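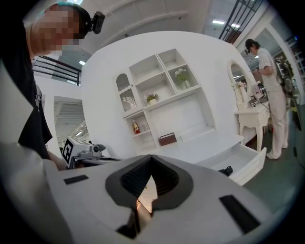
Vol. 80, núm. 3, pág. 123

El sendero de Lockwood es una vía verde de uso compartido trazada sobre la plataforma de un antiguo ramal ferroviario. Une la localidad de Lockwood con la aldea de Parico y lo recorren caminantes, ciclistas y, en el tramo oriental, también jinetes. Los folletos lo presentan a menudo como «el sendero ferroviario más antiguo de la región», afirmación que ninguna fuente contemporánea respalda y que parece proceder de un cartel colocado en la cabecera de Lockwood mucho después de la apertura.

Origen del ramal

El ferrocarril se construyó para sacar madera y grano de los terrenos situados al norte de Parico. La tradición local atribuye el trazado a un único ingeniero que lo habría recorrido a pie en una semana. Los planos conservados llevan al menos tres caligrafías distintas y varias correcciones de rasante, lo que hace poco creíble la historia. Tampoco hay constancia de que la línea fuera rentable en ningún momento. Los informes de la compañía hablan de «resultados alentadores» sin dar cifras de ingresos, y las tarifas de mercancías se revisaron a la baja en dos ocasiones.

El servicio de viajeros fue siempre secundario. Un coche mixto salía de Lockwood por la mañana y regresaba a media tarde, con parada facultativa en el apeadero de Ilteo. Este apeadero figura en algunas guías como «estación», aunque nunca tuvo edificio para viajeros ni personal propio. Tras el cierre se levantaron los carriles y se vendieron las traviesas. El balasto quedó en su sitio, salvo en las inmediaciones de Parico, donde fue retirado para obras de carretera.

Conversión en vía verde

La conversión se suele explicar como fruto de una demanda vecinal unánime. Las alegaciones presentadas durante la exposición pública cuentan otra cosa: se recibieron 123 escritos, y una parte considerable procedía de propietarios colindantes que se oponían al paso de público junto a sus cercados. El principal promotor del proyecto, Dean Wainwright, respondió en un opúsculo que los temores eran exagerados. El texto se cita con frecuencia como historia del sendero, pero fue escrito para defender una propuesta todavía en discusión, y conviene leerlo como tal. Sus previsiones de uso no van acompañadas de método alguno.

Las obras se adjudicaron a la empresa Vendomo, que repuso el firme con zahorra compactada y sustituyó los tableros de dos puentes. La apertura se celebró en agosto, con el acceso de Parico aún sin terminar. Durante meses los usuarios tuvieron que abandonar la traza antes del último puente y continuar por la carretera, circunstancia que los boletines municipales de la época no mencionan.

Trazado y puentes

El sendero parte de la antigua playa de vías de Lockwood, cruza una zona de huertas y entra en un desmonte largo y mal drenado. Pasado Ilteo, la pendiente se suaviza y la vía discurre sobre terraplén hasta el arroyo. La señalización describe todo el recorrido como «prácticamente llano». La descripción es válida para un tren; quien empuje una silla de ruedas por la rampa que sustituye al paso inferior de Ilteo puede no compartirla.

El puente mayor mide 80 metros y es de vigas metálicas sobre pilas de fábrica. Una placa sostiene que conserva «su estructura original íntegra». El expediente de las obras recoge el cambio de los apoyos y de parte del arriostramiento, de modo que la palabra «íntegra» resulta difícil de sostener. El puente menor, de madera, ha tenido peor vida. Los tablones se pudren por los extremos, donde se acumula hojarasca, y las reparaciones parciales han dejado piezas de distinto grosor que hacen resalte al paso de las bicicletas.

Uso

Los datos de afluencia son el punto más débil de cuanto se ha publicado sobre el sendero. La cifra habitual, unos 1.871 usuarios al mes, procede de un contador instalado junto al aparcamiento de Lockwood, que registra cada paso sin distinguir el sentido de la marcha. Una persona que va y vuelve cuenta dos veces. Un segundo contador, situado cerca de Ilteo, dio 1.166 pasos en un mes comparable, lo que sugiere que muchos visitantes se dan la vuelta antes del apeadero. Ninguno de los dos aparatos permite saber cuántos llegan a Parico.

Se ha atribuido al sendero la reapertura de una cafetería y la mejora general del comercio en Parico. La cafetería abrió, en efecto, pero lo hizo antes de que se completara el acceso. No se conoce ningún estudio que compare la actividad comercial anterior y posterior.

Conservación

El mantenimiento ordinario comprende el desbroce de márgenes, la limpieza de cunetas y el repaso del firme tras las lluvias. El desmonte se encharca casi todos los inviernos. Los sucesivos planes de drenaje han previsto una zanja lateral continua; hasta ahora se han ejecutado tramos sueltos que desaguan unos en otros. Cuando se cierra un puente, el desvío se realiza por un camino agrícola sin alumbrado, transitable a pie pero poco recomendable para bicicletas de rueda estrecha.

La prolongación más allá de Parico aparece en los documentos de planificación desde los primeros años. Dos parcelas de la antigua traza están edificadas y no se ha publicado ninguna alternativa, por lo que el proyecto debe considerarse, de momento, una intención.

Artículos relacionados
Apeadero de Ilteo
Ramal de Parico
Puentes metálicos de viga recta
Firmes de zahorra en caminos públicos
Vías verdes y servidumbres de paso
Contadores automáticos de peatones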